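Nanley Tabletop Grasps: flat-finger gripper and multi-finger hand, side by side

Welcome, and thank you for stopping by. Nanley is a small set of tabletop recordings we made while trying to decide which end effector to keep on our two-arm setup.

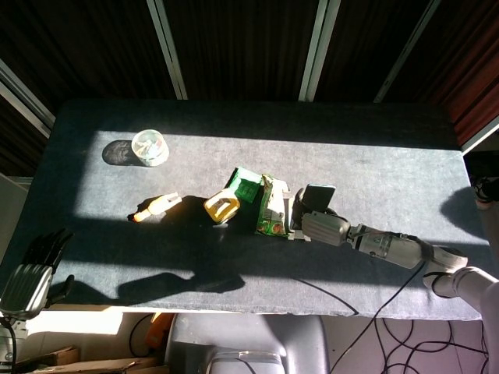 What is in the set

There are 778 grasp attempts, all on ordinary household things laid out on a dark gray cloth: a clear cup, a little bottle with an orange cap, a roll of yellow tape, a green and white snack packet and so on. One arm carries a gripper with flat fingers, and the other carries a hand with several jointed fingers. Each attempt has the head camera video, joint positions for both arms and a short note typed by whoever was at the keyboard (Nhung Huỳnh's notes are the best ones, do read them).

How we ran it

Each session used 3 operators taking turns, with the objects moved around by hand between attempts. We left the curtains and the sunlight alone on purpose - we wanted to know how the camera copes when half the table is bright and the other half is in shadow. If your method depends on even lighting, you may want to start with the February sessions, which were mostly recorded after dark.

What we found so far

The flat fingers did better on the tape and on anything boxy. The hand was kinder to the snack packets, though it took a good deal longer to close and Ville Ikonen had to retune its controller twice. The clear cup was hard for both, and over 100 of the failed attempts are cup attempts. We kept every one of them in.

Known problems

Timestamps from the hand lag the video by a frame or two in the first 8 sessions. Đức Trình has a script for this in the tools folder, but please check its output by eye. Force readings are missing for the hand altogether.

Use and contact

You are welcome to use the data for research and teaching, and we would love to hear how it goes! Questions about the recordings go to Nhi Đồng, and questions about the controller settings go to Ville.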